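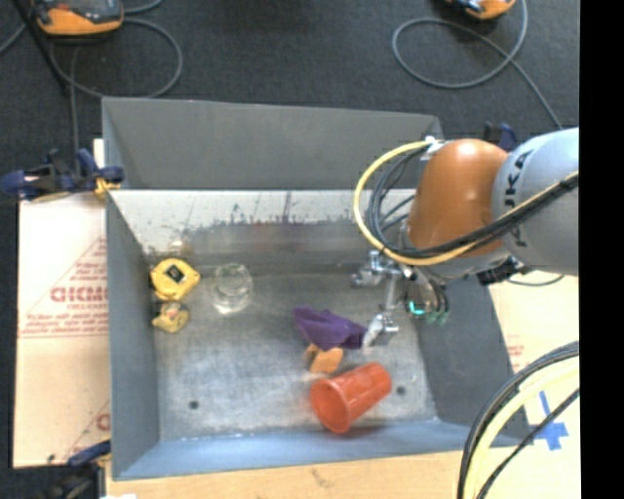 Abhishek Chaturvedi maintains that any gripper can pick up a tape measure if you let the salesman choose the tape measure. We have had this on the wall since our first June, and it is the nearest thing Sosthorpe has to a mission statement.

About Sosthorpe

We try out grippers, arms, cameras and controllers for people who are going to have to live with them. You send us your parts, or tell us what they're like, and we tell you which hardware picks them up, which drops them, and which does something you will want to see on video before you sign anything.

We don't sell equipment and we don't take a cut from those who do. This has kept the office modest. It has also kept the reports readable, as we have no reason to write "performed within expectations" when what we mean is that it threw the cup.

How we test

Every gripper gets the same treatment. It goes on the arm, the arm goes over the metal bin, and the bin gets things in it that were never designed to be picked up by a machine. Hard things are easy to be good at. A clear glass is a fine way to find out what your camera thinks it can see, and a soft toy will fold itself into a shape that appears in no one's training manual. The rubber duck is there on merit.

A standard run is 1,000 picks. We reset the objects by hand, badly, because that is how parts arrive in real life. Each failed pick is logged as a miss, a slip, a drop or a crush, and every report includes the full log at the back. Most clients skip it. Their maintenance crews do not, and they are the ones who call us.

When two grippers are being compared, they get the same arm, the same camera and the same controller settings. This sounds obvious. We have read a good many comparisons in which it was not.

What we've tested

So far, 141 combinations of gripper, camera and controller. Our longest job was for Orellana, who had 40 parts and a strong feeling that one gripper would do for all of them. It took 2, and a frank meeting. Bratelel came to us with a controller that worked beautifully until the lights were turned on. For Lero we mostly compared suction cups – less glamorous than fingers, and quite often the right answer.

Who we are

Ionuț Ghiță runs the test cell and writes the first draft of each report. Abhishek handles cameras and calibration and takes the adjectives out of the second draft. Either of them may answer the phone.

Working with us

Tell us what you need picked up, how fast, and what happens if it gets dropped. Send spares. If you already know which gripper you want to win, please say so at the start, and we'll recommend someone else.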